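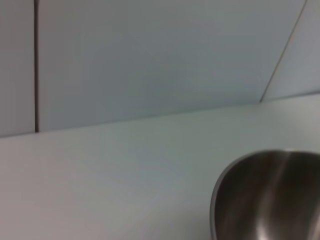 January – bench log, rice prep

Goal for this session: settle on one bowl and one rinse procedure for the plain white rice, and write the steps down tightly enough that two people get the same pot at the end. The December notes say "rinse until clear" and nothing else. That is no use to anyone with a scale in front of them.

**Setup**

- Countertop wiped down before starting.
- Bowl: stainless, the round one.
- Rice: Vomis white, uncooked, from the opened bag. Bag refolded and clipped.
- Scale: the Cirkton. Tared with the bowl on it, then checked again after lifting the bowl off and putting it back. Same reading both times.

The back edge where the counter meets the wall panel collects grains and is tedious to clean, so pour well forward of it. Found a few strays there from the previous batch.

**Weights**

Empty bowl: 182 g. Bowl plus dry rice: 873 g. Net 691 g dry. The target was 700. I left it as is and scaled the water to the real figure, which is less trouble than chasing nine grams with a spoon.

Record the gross weight as well as the net. The December sheet has only net values and two of them cannot be right, but without the gross numbers I can't tell whether the error was in the tare or the subtraction.

**Pouring**

Pouring from the bag corner held low gives a compact heap in the bottom and almost no scatter. From higher up the grains bounce off the wall of the bowl and some clear the rim. Low pour from now on. Leave the heap alone afterwards. Shaking the bowl to level it has no effect on the rinse and it walks the bowl across the counter. 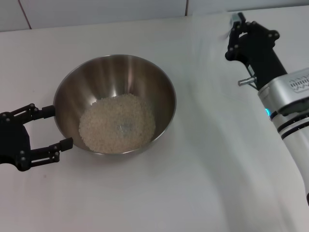 Steel is a good choice for dry rice in one respect and a poor one in another. It cleans easily and doesn't hold starch. It also reflects, which makes it hard to judge by eye how deep the rice is near the edge of the heap. Go by the scale.

Rolled rims are easier to grip with wet hands than cut ones. They do hold water on the underside, so turn the bowl over and dry under the lip before it goes back on the scale. I got a drift of 2 g from this alone and spent too long blaming the scale.

**Rinse**

1. Add cold water to cover the rice by a finger width.
2. Stir with an open hand, slow circles, no squeezing.
3. Tilt and drain over the sink. Keep the free hand at the rim to hold the grains back.
4. Repeat. Three passes for this rice.

First pass came off heavily clouded, second much less so, third slightly milky. I tried a fourth on a small portion and could see no difference after cooking. Stop at three. "Clear" is the wrong end point – the water never gets there, and the grains start to break if you keep working them.

After the last drain, tip the rice into the Guerra sieve and leave it over the sink for 28 minutes. The old note said half an hour. I pulled it at 28 because the pot was free, and I am keeping that as the number so the next batch is comparable.

Weigh again after draining. I forgot to do this before the rice went into the pot, so there is no uptake figure for this batch. Gap in the table, do not fill it in with an estimate.

**Cooking**

Ilska pot, lid on, lowest setting once it reached a simmer. Water by weight against the dry figure, same ratio as the December batches. Result was even from top to bottom, with a thin crust in one spot on the base. Texture a little firm for my taste, acceptable to everyone else who had some. Would not change the ratio on one batch.

**Cleanup**

Rinse the bowl right away. Dried starch leaves a dull film that needs a second wash. Dry it with a cloth and don't leave it to drain, or it spots. Sweep the table dry before wiping – wet grains smear and stick under the bowl next time.

**Open points**

- Uptake weight after draining. Do this first on the next run.
- Check whether the crust is from the burner or the pot. Rotate the pot a half turn midway and see if the spot moves.
- Try a wider bowl. A shallower layer might rinse in two passes.
- Mark the empty weight on the underside of the bowl with tape. It will come off in the wash, but it saves a step while it lasts.
- Copy the low-pour note onto the card inside the cabinet door and cross out "rinse until clear."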